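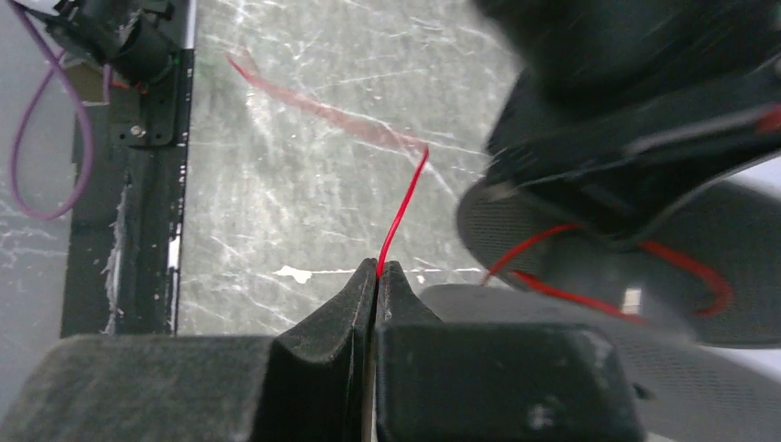

May, bench notes, wire prep for the Drollilberg job

Started 9:20. Red hookup wire only today, black is still on order from Aerts. Pulled the leftover spool off the shelf and checked the tag: 224 ft when it was opened, no record of what has been used since. Somebody please write it down when you cut from it. I have put a strip of masking tape on the side of the spool for this.

Cut list calls for 50 pieces at 138 mm. First 4 came out short, the stop on the cutting jig had slipped. Reset it against the steel rule and tightened it with the small hex key. The short ones are in the scrap cup and will do for jumpers.

The wire has a lot of set in it from the spool. Left alone it curls back over itself and you can't judge the length by eye. Drawing it once between finger and thumb takes out most of the curl. Twice is no better and it starts to mark the insulation.

Strip length 6 mm each end. The Stusotico strippers nick the strands on the second notch, so use the third and pull a little harder. Checked under the loupe, no broken strands on the ones I looked at.
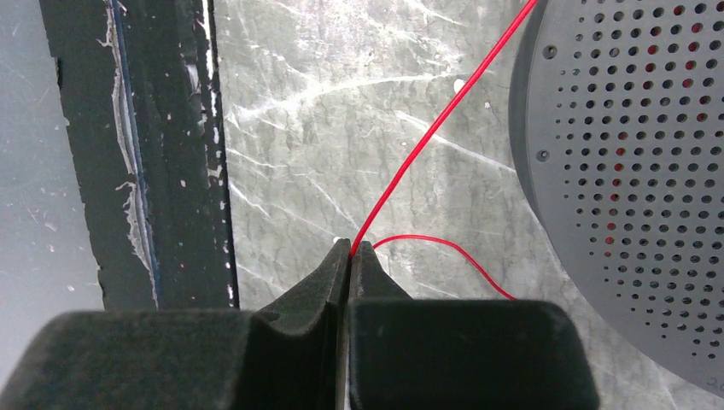 Red wire over the gray work surface, one strand running up, the other end drooping. Round perforated part at right.

The surface is getting hard to work on. Red shows up fine on the gray, but bare strand ends disappear among the white scratches, and I spent too long hunting for offcuts before lunch. A plain dark mat would fix it. There may be one left in the Umuma crate, have not looked.

Tried bundling in tens with a twist tie. Too tight and it kinks them in the middle. Loose paper band is better, and you can write the length on it.

Stopped 3:45. Batch is in the left drawer, banded, not tinned yet.

To do:
tin the ends, both sides
new blade for the jig
ask whether 138 includes the stripped part, drawing doesn't say
sweep up strand ends under the bench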